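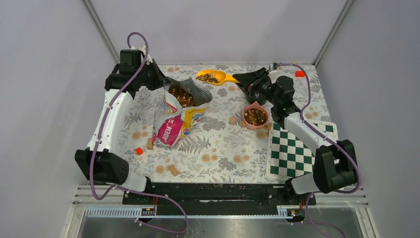
What does a small team get for its money with the Dornalar two-arm bench kit?

Two arms with grippers, the rail they bolt to, the cables, a licence for the control software and a printed manual that covers assembly well and programming badly. A computer is extra, and so is anything you want the arms to pick up.

Our brief was to review the kit as if we were buyers for a small firm that wants to try robot handling before spending serious money. The team was Vendula Jireš (assembly and wiring), Kianoush Rahimi (software) and Noémie Penner (test plan and this report). Our supervisor was Benjamín Orellana. The kit was ordered through Polák, the dealer for our region, and cost 3596 euros with delivery.

Setting up

Assembly follows the manual page by page. The arms go on the rail first, then the cables, then power. Vendula did it in one afternoon and had to redo one base after tightening the bolts in the wrong order. The manual does give the order, but on the page after the drawing. We would move it.

The software took longer. The installer stopped twice on the lab machine and gave no useful message either time. Polák answered our email the next morning and sent a newer version, which worked. Kianoush then ran the calibration routine, which asks you to move each arm by hand to a set of fixed positions. Take care with this part - a poor calibration does not produce a warning, only poor grasps later on.

Choice of task

The makers suggest stacking blocks as a first exercise. We wanted something closer to household work and settled on pet feeding: one arm looks after an open bag of kibble while the other handles a yellow scoop and a small pink bowl. The patterned cloth stayed on the table, as a plain background would have made things too easy for the vision software.

Kibble turned out to be a good test material. It is cheap, it rolls, and a spill is easy to see on a light cloth. It also leaves dust, so the rail needs wiping down after each session.

How we tested

We made 165 attempts over the project, all started from the same program. Each attempt was marked by hand as passed or failed by whoever was not running the software. A pass meant that kibble reached the bowl and the scoop was put back on the cloth without the operator stepping in. Attempts stopped by a software crash were marked as failed, because a buyer would see them that way.

What we found

Holding the bag was easier than we expected. A soft pouch gives way when gripped, and once the jaw force was turned down the arm could steady the opening without crushing it. The default force is too high for packaging of this sort.

The scoop caused most of the failures. Its handle is flat and lies close to the cloth, and the gripper tends to touch the table before it has closed. Approaching at a lower angle helped. Padding on the jaws would probably help more, but Dornalar does not sell any for this model.

Working with both arms at once is the main reason to choose this kit over a single arm, and it is also where the software is weakest. There is no built-in check that keeps one arm clear of the other. Kianoush wrote a simple one, which makes the arms take turns over the middle of the table. It is slow but we had no collisions after it was added.

Comparison

Vlasta Malý at Vukitz let us spend a day with their single-arm trainer. Its software is clearer and the manual is much better. It cannot hold a bag and scoop from it, though, so for our task it would need a fixed stand.

Recommendation

We would recommend the Dornalar kit to a team with at least one confident programmer. A firm without one should look at the Vukitz trainer first. The parts list, our settings for jaw force and the turn-taking code are in the appendix, and the marked test sheets are kept in the Stisville lab.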